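Open day at the Nernbridge student robotics club

I went to the open day on 16th November with Slavica Mladenović, who teaches math at our school and wants to start a club like this one. The students work mostly in simulation. Their current task is set in a kitchen, and the arm has to handle dishes and food. 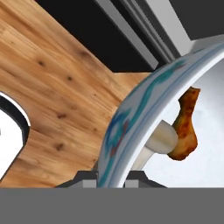

Nernbridge Student Robotics Club — Simulation Team

Doina Gashi leads the team and ran the session we sat in on. A drumstick in a bowl is harder than it sounds, she told us, and the students have logged nearly 300 attempts since April. Each pair writes up its own runs and reads the notes of the pair before.

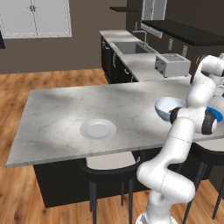
We then moved to the next desk, where Panagiotis Nikolaidis was going through the settings for arm speed. He let visitors change one value and start a run. Slavica set hers too high and had to begin again. The club has 6 computers and meets after classes — new members need no programming experience. Coffee was in the hallway, and we stayed until closing.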